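Ivar Kristiansen and Gudrun Lindqvist, energy systems project, draft 2, 14/04/2019

We were asked whether the planned battery at Wosolmont would cut the hours the Grerkgate wind farm is told to shut down. The developer, Duler, says it will. We are less sure.
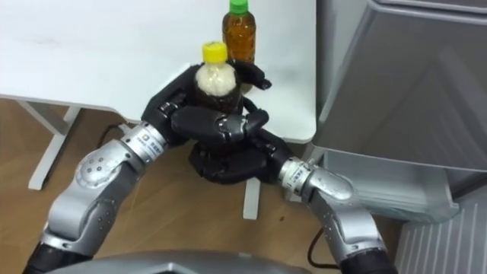
*Fig. 1. Two hands on a bottle with a yellow cap.*

Duler's brochure rests on a single windy week in August. The battery is rated at 50 MW and can run for two hours, so it fills up before lunch on a day like that. After that the turbines stop anyway. The brochure leaves this out.

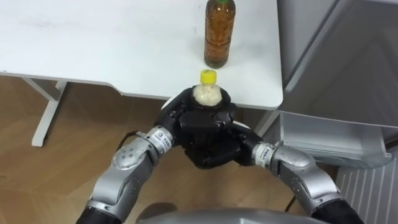 ## What we did

We built a spreadsheet model with 2,000 hours of wind and demand data and ran it with and without the battery. Gudrun checked the line limits, which took longer than the model did. 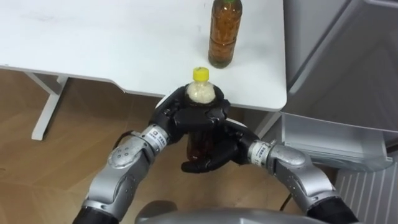

Shutdowns fell on short gusty days and hardly moved in the long windy spells, when most of the energy is lost. A second power line did better in every run. We don't have a cost for the line, and Duler did not answer our email, so we can't say which is the better buy. The Aydoğan method for pricing lost wind is still to be tried.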